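Section 3: Working Near Furniture and Soft Surfaces

This section applies to the Cukorer two-finger gripper when the arm is used in a furnished room. Read Section 2 (Emergency Stop) first.

3.1 Before you power on

1. Check that the emergency stop is within reach of the operator and that its cable does not cross a walkway.
2. Pick up shoes, bags and loose cables from the floor inside the marked work area.
3. Look at both fingertips. Surface scuffs may be left in place if no metal shows through. Record them on form 353.
4. Wipe the finger coating with a dry cloth. Do not use solvent.
5. Tell everyone in the room that the arm is about to move.

CAUTION: Never put a hand between the fingers while the power light is on, even if the arm is holding still.

3.2 Approaching a padded chair

1. Set the speed limit to Low on the Zamora control panel.
2. Open the fingers fully.
3. Bring the arm toward the chair from the front, with the backrest in view of the wrist camera.
4. Stop before either finger touches the fabric. Check the view for folds or loose material that could catch on a fitting.

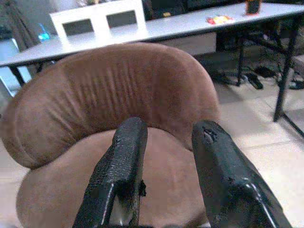 5. Move forward in single steps until the task position is reached. Keep one hand on the enable switch the whole time.
6. If a finger presses into the padding, release the switch. Back the arm out along the same path. Do not turn the wrist while a finger is in contact.

NOTE: Soft padding gives way before the force sensor reacts. Do not rely on the force alarm alone to detect contact with a cushion.

3.3 Keeping people clear

Only the operator may stand inside the marked line, and only on the side where the emergency stop is mounted. If anyone sits down in a chair inside the line, stop the arm and switch it off at the panel. The pause button is not enough for this purpose.

3.4 After the session

1. Return the arm to its parked position and turn the key to Off.
2. Check the fingertips again and add any new damage to the form.
3. Replace a finger if the coating lifts when rubbed with a thumb. Order part 3858 from Flamasstead.

Questions about this section go to Quang Sầm. Changes to the speed limits must be approved in writing by Quyên Lò.

Section last revised Tue 13 January.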